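Re: Wire shelf or lidded boxes for the small stuff?

Jivulness wrote:
Boxes, every time! I had 13 of them in the old pantry and never lost so much as a birthday candle.

Molton wrote:
I'd go the other way, sorry. Lids wander off in my house, and an open wire basket lets me grab things.

Jivulness wrote:
Well, mine have stayed put, knock on wood. 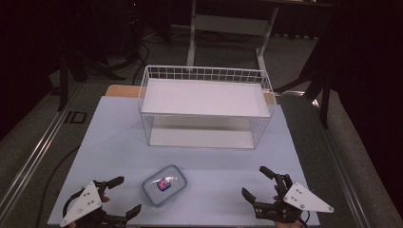
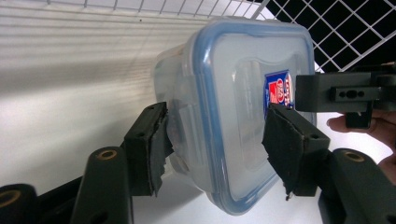

My own vote is for using both, if you have the counter space (I know, I know). A clear box with a blue rim on the lid is easy to spot, and a two-level white wire rack gives it somewhere to live.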